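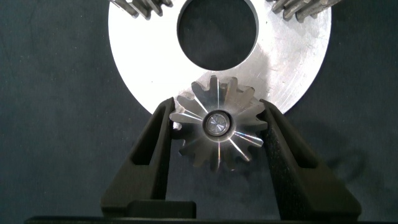

**M. Coutinho**
Workshop technician, Filldale

# Cleaning and checking a small bevel gear before refitting

Bevel pinions come out of right-angle drives with old grease packed into the roots of the teeth. You can't judge the wear until that is gone. The method below suits small steel gears. Don't use it on brass or nylon ones, as the degreaser marks them.

## What you need

- a shallow tin or jar with a lid
- degreaser
- a stiff nylon brush, and an old toothbrush for the bore
- wooden cocktail sticks
- a dark, lint-free cloth
- a bright lamp you can move
- light machine oil
- gear grease

## Cleaning

1. Wipe off the worst of the grease with a rag and throw the rag away.
2. Put the gear in the tin, cover it with degreaser and leave it for 2 hours. If the grease has gone hard and brown, leave it for 24.
3. Brush each tooth from the hub out towards the tip. Brushing across the teeth pushes dirt into the roots.
4. Run a cocktail stick down every gap. Never use a screwdriver or a scriber.
5. Clean the bore with the toothbrush. If there is a bushing or a piece of shaft still in it, leave it where it is for now.
6. Rinse in fresh degreaser and dry at once. Steel with no oil on it can rust overnight in a damp shed.

## Checking the teeth

Lay the gear on the dark cloth with the narrow end facing you and bring the lamp in low from one side. Machined flanks throw thin bright lines running from the hub to the tips. Turn the gear slowly and watch how those lines move.

- A line that breaks or kinks on one tooth means a dent or a burr.
- Small dull spots on the flank are pitting. A few can be lived with, but a patch wider than a pinhead can't.
- Tips that look duller than the flanks are usually fine. Feel them with a fingernail for chips.
- Wear at one end of the teeth only means the pair was badly shimmed. Sort that out before fitting anything new.

Check the mating gear in the same way. If either is bad, change both. We get ours as matched pairs from Skaremmont, and they come bagged together.

## Bore and bushing

Slide the gear on to its shaft and rock it. There should be no movement you can feel. A loose bushing has to be pressed out from the back, using a drift slightly smaller than its outside diameter.

## Oiling and storing

If the gear is going straight back in, put a thin coat of gear grease on the teeth and refit it with the original shims. Otherwise, wipe it with machine oil, wrap it in waxed paper and label it with the machine it came from.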